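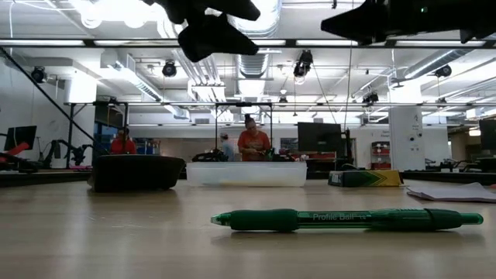

Zachary Fortin says skip the pen and start with something fat and boring, like a box. He left that under my last post about the Olis kit, and I spent a whole evening arguing with him in my head before I admitted he had a point. Pens roll. Pens are skinny. A pen on a shiny table is a pretty mean first job for a two-arm setup. So I've rewritten this guide with the easy stuff first, and if you followed the old version and got frustrated, sorry!

Quick background if you're new. Olis is a two-arm tabletop kit sold by Tannous, and the thing it's best at (so far, for me) is desk stuff: picking up pens, boxes, small office supplies, and putting them where you want them. You show it the job by moving the arms through it yourself, over and over, and then it has a go on its own. I paid $1,697 for mine with the second arm included. It was delivered to Plunville in two very heavy boxes, so have a friend around.

What you need before you start

A solid table. I mean solid. My first one wobbled, and every time an arm stopped short the whole thing shivered and the next grab missed.
A handful of things from a desk drawer.
A bin or a box with a lid that stays open by itself.
An afternoon, and a snack.

Step 1: Bolt it down and run the warm-up

Get the arms mounted and tighten everything twice. Then run the warm-up from the main menu. It swings each joint through its range, slowly, and it's kind of hypnotic. Keep your coffee out of reach of both arms. Check your cables while it's moving, too. If one pulls tight anywhere, stop and give it more slack at the clip closest to that joint. I ignored a tight one in my first week and ended up ordering a new cable.

Step 2: Pick one object and one place for it to go

This is where I used to say "start with a pen." Start with a small cardboard box. Put it down in front of one arm, set your bin in the middle, and do the same simple move: down, close, up, over, let go. Go slower than feels natural. Olis copies your speed, and if you rush, it'll rush, only worse.

I record 50 of these before I let it try. The manual says you can get by with 19, and for one box in one spot, sure, you can. Move the box a hand's width to the left, though, and it gets lost. So nudge the box between tries and turn it a bit. Lay it on its side sometimes.

Step 3: Let it try, and keep your hand near the stop button

Press Play and watch. The first few tries will probably be ugly. Mine closed on thin air a bunch of times, then grabbed the box by a corner and flung it. Don't fix anything after one bad try. Run ten, see where it keeps missing, and record more from that spot.

Step 4: Add more stuff

Once the box is going well, bring in the rest of the drawer, one new thing at a time.
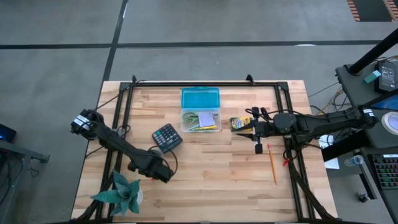 Pencils come next for me, and they're the real test of whether your grippers are lined up. The fingertips need to meet low and flat. If there's a gap at the bottom, a pencil will squirt out sideways. There's a little screw on each finger for this, and a quarter turn is usually plenty. Rubber grips help a lot, so if you're dying to try a pen, choose one with a nice thick grip and have the arm grab it there.

Scissors I'd save for the end. The handles confuse it, and you want to be good at the stop button by then.

Step 5: Use both arms

Okay, the fun part! Handing things from one arm to the other looks amazing and takes forever to teach. Let the second arm close all the way before the first one opens, and count a slow beat in between. I kept letting go too early, and Olis learned that from me perfectly.

So is it worth the money?

I compared it with the Bratitz kit, which costs nearly $1,000 and has only one arm. The Bratitz is easier to set up and the app is much friendlier. If you just want to move boxes into a bin, get that one and keep the change. The Olis software is clunky, saving a session takes too many clicks, and I lost a whole batch in August when I unplugged it before it was done. But the second arm opens up so many more jobs that I haven't touched the Bratitz in months.

If your grippers drift after a long session, rerun the warm-up and check that finger screw again before you write to support. It's been the screw every time for me.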